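Home Projects Student Work Reports Contact

A place for the tape: sorting small supplies at a shared bench
Project report by Pascual Pereyra, Brotermont workshop course

1. Background

The shared bench at Brotermont is used by several classes, and small supplies wander. Tape is the worst of them. My project was to find out whether giving each small item a tray of its own would keep the bench clear, and which kind of tray works best. I had a budget of 40 dollars and worked on it through May.
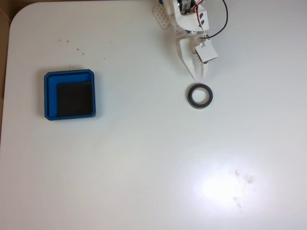
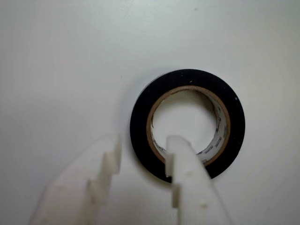
2. The problem

At the start, tape was kept in one deep drawer with scissors, string and glue sticks. People took a roll out, used it and left it wherever they were standing. When I went through the supply orders for the year, I found that we had paid for 200 rolls. The stockroom sheet showed far fewer finished ones. The rest had been lost, or had picked up so much dust on the sides that people threw them out.

Dust matters more than I expected. The side of a roll is slightly sticky all the way around, and when it is laid flat on a dirty surface it collects crumbs and lint. These end up on the edge of the strip, and the tape then lifts at the edges.

3. Choosing a tray

I compared two suppliers. Hirnau sells deep bins with lids, and Vakulenko sells shallow open trays. I bought two of each and put them on the bench for two weeks.

The lidded bins looked tidier but were used less. Most people needed one hand for their work and did not want to open a lid with the other. The shallow trays were used more, and a roll could be lifted straight out by its edge. I also tried a dark liner against no liner. The liner stopped things from sliding, but black tape on a dark liner was hard to find at a glance - two people told me the tray was empty when it was not. For black tape I would now pick a light liner.

4. Results

I kept a tally of items put away and items left out at closing time. In total I recorded 791 items. With the drawer alone, more than half were left out. With the open trays, most were put back, and the ones left out were mainly scissors, which do not fit the tray well.

Wiping the bench before closing also helped. It takes a couple of minutes and the rolls stay cleaner.

5. Problems and next steps

The tally depended on me being there, so days when I had another class are missing. I also did not separate new rolls from nearly finished ones, and a nearly finished roll is more likely to be left out.

The workshop at Wiltusport has asked for the tally sheet and will try the same trays next term. Their bench is longer and they will need at least six.

Comments

Renske: We use pegs on the wall for tape. Keeps the sides clean too, but the rolls have to be hung up by the core and the small ones fall off.

dlow: Did you try labels on the trays?

Pascual Pereyra: Not yet. I have them ready for next term.

M.T.: Same thing with our scissors. We ended up with a cup.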